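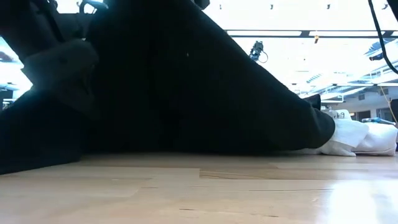
The founder of Zinik wants me to stop washing my clothes so often. She has been saying so for nine years, and for the last two she has also been selling a £157 plan that tells you when to do it.

"People wash out of guilt," she says, pouring tea in the back office. "A jumper doesn't need it every time you wear it."

I ask how she knows. She mentions a survey of over 3000 customers, most of whom said their clothes lasted longer. Longer than what? "Than they expected," she says. I ask whether anyone measured a seam or weighed a shirt. She says that's being looked at for September.

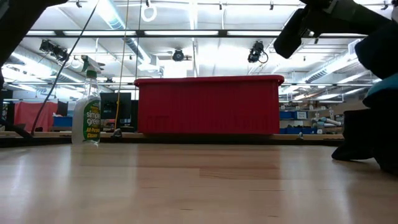 A spray bottle of Simple Green All-Purpose Cleaner on a wooden table.

She is on firmer ground with stains. Her advice is to treat the mark and leave the rest alone, which my grandmother would have told you free of charge. When I say so she laughs, then says my grandmother didn't have an app. I'm still not sure that was a point in her favour.

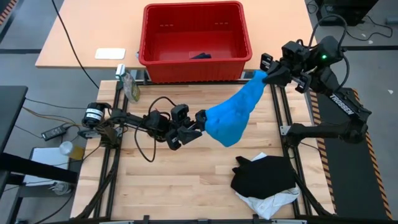 Drying is where she gets cross. "We blame the machine for clothes going out of shape, and then we hang them up any old how." Her rule is never to hang anything by a small pinch of fabric. The blue cloth, bunched narrow at the top with its lower corner drooping, is the sort of thing she means. Fair enough, though I have done this to tea towels for years and they still dry plates.

Her rival Jemard sells much the same plan for less. "They copied our wording," she says.
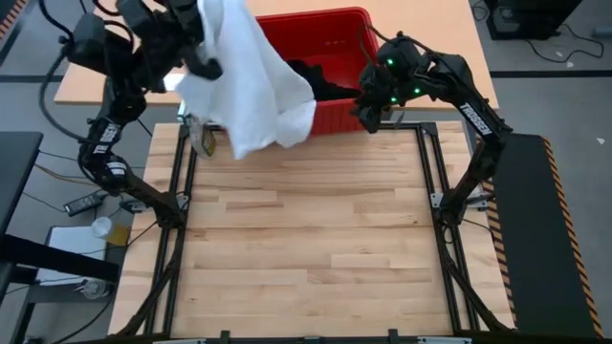
I put it to her that they may both have copied it from the label inside the collar. She doesn't answer that one. She does offer me a free month, and I tell her I'll think about it.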